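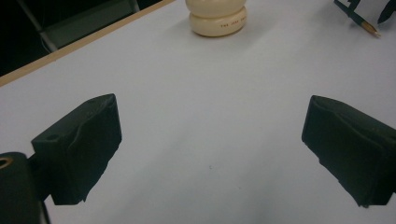
How do you keep a rye loaf from turning out gummy in the middle?

Bake it longer than you think you should, check the inside with a thermometer, and leave it alone for a full day before you cut it.

Bread and Baking > Rye and Whole Grain
Thread: Gummy rye, please help a patient woman who is running out of patience

gloria_abreu
Hello everyone, and thank you for having me. I've been reading along since March and finally made an account. I've been baking my late aunt's rye, a plain one, mostly dark rye flour with a bit of wheat, caraway, salt, and a spoonful of molasses that she'd have told you was the whole secret. Hers came out dense and moist and sliced beautifully. Mine looks lovely on the outside, and then the knife comes out looking like I've been buttering something with glue. Her card says "bake until done," bless her. I take it out when it sounds hollow. I've put the quick version of the answer up top now so people searching can find it, but do keep reading, everybody below was kinder and more thorough than that.

OsianG
Welcome Glória! Hollow-sounding is fine for a white loaf, but I wouldn't trust it with rye. A heavy rye never sounds like much of anything, or it sounds hollow long before it's finished. Do you own a probe thermometer? I pull mine when the center says 201 F and I've had no glue since I started doing that. Before then I had plenty (my wife used to make little figures out of the crumb at the table, which I pretended to find funny).

gloria_abreu
I have one for the Sunday roast! It never crossed my mind to stick it in bread. What about the oven, though? My aunt's card has no temperature either.

salgado_ilidio
I bake in Celsius, so forgive me, but I use 200 and keep it there from start to finish. I've tried the hot start and then turning it down, and with my oven I can't taste the difference. If the top gets too dark, lay a bit of foil over it.

gudrun_s
I have to disagree with Ilídio, with love as always. A hot start matters for rye. You want the outside to set before the dough has time to slump and spread, especially if you bake it free and not in a tin. My mother heated the oven until the kitchen was unbearable and then propped the door open with a wooden spoon for a minute once the bread was in. I don't prop the door, but I do turn it down after the first quarter of an hour or so.

salgado_ilidio
Gudrun, you bake free and I bake in a tin, so we may both be right. Glória, are you using a tin?

gloria_abreu
A tin, yes, her old one with the dented corner. I wouldn't dare bake it in anything else.

rizwan_h
Can I add something about the mixing? I was gummy for a whole winter and part of it was my own enthusiasm. I'd bought a Rotamix and I was so pleased with it that I let it run and run, the way I would for a challah. Rye doesn't want that. Now I stir until I can't see dry flour and then I stop. A spoon does fine. I still love the mixer, it just doesn't get invited to this particular job.

OsianG
Not so sure about that one, Rizwan. I've overmixed rye plenty of times while listening to the radio and it came out the same as ever. I'd look at the sourness first. Glória, is your aunt's recipe sourdough or yeast?

gloria_abreu
Yeast, I think? The card says "the starter from Kvam" and then lists yeast underneath, crossed out and written in again. Kvam was the bakery at the end of her street, and it closed before I was born, so I've just been using the yeast and feeling a bit guilty.

gudrun_s
Oh, there it is! Your aunt was using sour starter and probably went to yeast when the bakery closed. Dark rye needs that acid or the starch goes to paste in the oven. You can raise a starter on your own kitchen counter with rye flour and water and a jar. Feed it every day and don't panic when it smells odd in the first week. I keep mine in a Gollby crock, but a jam jar is perfectly good.

salgado_ilidio
On this Gudrun and I agree completely, so write down the date.

rizwan_h
And then the waiting! Wrap it in a clean dish towel and walk away. I rest mine a day, and up to two if I've used coarse flour. It's torture with the smell in the house. I bake 2 at a time now, a big one to rest and a baby one that I'm allowed to ruin while it's warm.

gloria_abreu
A baby one, what a good idea, I'm stealing that. I've started a jar this morning next to the toaster. I used the Kalitz dark rye because it's what the shop had. I'll report back when it bubbles.

OsianG
Kalitz is a little coarse, so give the dough an extra splash of water. And use the thermometer!

gudrun_s
Don't add the water until you've felt the dough, Glória. His kitchen is very dry.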